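The 30 Day Declutter, Day 90

March 23, 2019

I finished the 30 day declutter a while ago, and I have been putting off writing about it because I didn't want to be a crank.
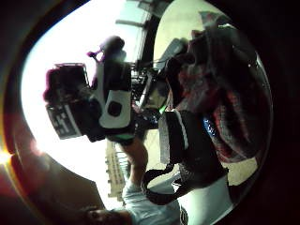
I've had enough time now to be a crank with some evidence. The plan, if you've missed it, goes like this. On day one you get rid of one thing, on day two you get rid of two things, and so on to the end of the month. Do the math and it comes to 465 things. The version I followed came from a newsletter called Keane, which rounds things up with a "bonus ten" on the last day, so the official total is 475. I'm a person who likes a number to hit, and I hit it.

My complaint starts with what counts as a thing. According to Keane, a pen is a thing. A couch is also a thing. Guess which one I was looking for at eleven at night on day 27. I threw out twist ties. I threw out soy sauce packets one at a time, in the sense that I counted them one at a time, and I felt a small glow of achievement for each one. I'd guess 300 of my things would have fit in a grocery bag. The treadmill is still in the spare room with coats on it.

I know the standard answer to this, because I wrote in and got it. You're building the habit, they said, and the size doesn't matter. Maybe. I've heard the same argument for flossing one tooth, and I don't know anyone who flosses one tooth.

Then there is where it all goes. The newsletter says "donate" in the same breezy way other people say "away." I took four boxes to the thrift store on the corner of our street and they took one and a half. They were nice about it. The woman at the back door went through the rest while I stood there and pointed out that the lamp had no plug, the puzzle had no lid, and they had not been able to sell a bread machine in years. I drove home with most of my generosity in the back seat. Some of it went in the trash, some of it went in the garage, and I counted all of it as gone. I'm not proud of that, but I'd bet it's how most of these totals get reached.

I also tried selling. Getico is the app everyone in my neighborhood seems to use, and I listed a nice set of mixing bowls on it for next to nothing. I answered messages for six days. One person wanted to know if they were still available, and when I said yes, that was the end of our relationship. Another wanted me to drive them across town. In the end I gave them to my sister, who already had mixing bowls and has probably got rid of mine by now.

What really got under my skin was the shopping. By the second week Keane was recommending a line of storage bins from Dramis – clear, stackable, with little label slots – and by the third week I owned six of them. I bought containers for the stuff I had left after getting rid of stuff. Nowhere in the plan do you have to count what comes in. I went back through the old issues to check, and there isn't one word about it. If I'd been made to subtract six bins, a label maker and a "one touch" mail tray from my 475, I might have taken the whole business more seriously.

To be fair, a few things stuck. The kitchen drawer by the stove opens all the way now. I found my passport. I stopped keeping boxes for electronics I no longer own, and I can't make any case for the years I spent doing that. My closet was better for a good month or so, and it's still a little better.

But it has been 90 days since I finished, and I went around the house this morning trying to see a difference, the way you look in the mirror after a diet. The counters look the same. The hall table has the same pile on it, made of newer mail. If you had visited before and came back today, I don't think you'd say a word.

A reader asked me last time if I'd try the Cirkow method next, the one where you pack up everything you own as if you were moving and only take things out when you need them. I read the first chapter at the library. It might work. It also asks me to live out of cardboard boxes for a whole season, and the author sells the cardboard boxes.

So no, not this spring. I'm going to try to get the treadmill out of the house. It's one thing, it weighs more than I do, and it has to go down a flight of stairs with a turn in it. If anyone nearby wants it, it works fine. You'd have to come and get it, and I will say yes if you ask me whether it's still available.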